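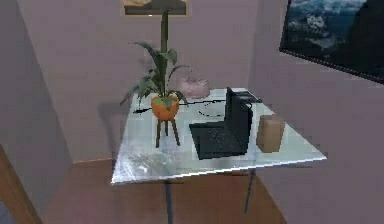 Figure 3. Potted plant on a three-legged wooden stand, on a glass-topped table in the corner of a small room (computer rendering).

4.2 Where the plants end up

When we began visiting homes in Judton and Motavberg, we expected the question of where people keep their houseplants to be settled by light, and we had prepared our interview guide accordingly. There was a whole page about windows. Our 24 hosts were very patient with that page, and most of them did talk about windows for a minute or two, but what they really wanted to tell us about was furniture: the shelf that came from an aunt, the low table that had been too good to throw out, the stool no one would sit on anymore and which had, over the years, become the place for the fern.

The survey answers point the same way. Of the 2,210 plants reported by the 339 households, 1,592 stood on a piece of furniture, with the remainder on windowsills, on the floor, or hanging. We had not asked respondents to explain their choices at that point in the form, yet many of them wrote in the margins anyway, and these notes turned out to be some of the warmest reading of the entire project. One household in Judton filled the back of the sheet with the life story of a rubber plant, including two moves and a divorce.

Tables deserve a closer look, as they are the surfaces where plants have to share. A shelf can be given over to plants for good, but a table is wanted for meals, homework, and mail, and the plant has to be moved or worked around. Several hosts had found a small raised stand helpful here (compare Figure 3), partly for the height and partly, as one of them put it, so that the plant "has its own spot and doesn't look like somebody forgot it there." We heard versions of this remark in both towns. A stand seems to turn a plant that is passing through into a plant that lives there, and once that has happened, family members are noticeably slower to push it aside.

Glass tops came up more often than we had planned for. People who owned one tended to have firm opinions about it. They liked how a small room felt with a glass table in it, and they disliked the rings left by a pot with a damp bottom, which show up sooner on glass than on a dark wood finish. Saucers, cork mats, folded dish towels, and in one Motavberg kitchen a retired record sleeve were all in use. The host with the record sleeve asked us to note that it was not a record she missed.

Corners are a separate matter, and one on which the two towns differed somewhat. In the older Motavberg apartments, where the rooms are narrow and the radiators sit under the windows, hosts spoke of the corner as the kindest place for a plant in winter, away from the dry heat. In Judton, and particularly on the Flaten estate, corners were more often described as leftover space – somewhere a plant was put because nothing else would go there. The plants themselves did not always agree with these theories. We were shown one very cheerful ivy in a Flaten corner that its owner had given up on back in November and had watered, she admitted, mainly out of guilt.

We should say a word about how these passages were coded. Jolán Szűcs and Tươi Triệu each read the interview transcripts separately and marked every mention of a supporting surface, after which Abrehet Mamo compared the two sets of marks and brought the disagreements to the group. Most of the disagreements concerned pianos, which some hosts spoke of as furniture and others as something closer to a relative. We kept pianos in the furniture category, with some regret on the part of Tímea Borbély, who had argued for giving them their own.

The surface a plant stands on also affects who looks after it. Plants on shared tables were watered by whoever happened to be sitting nearby, which sometimes meant three people and sometimes meant none, while plants on desks and bedside cabinets nearly always had a single keeper. We return to this in Section 4.3, where the watering diaries are discussed.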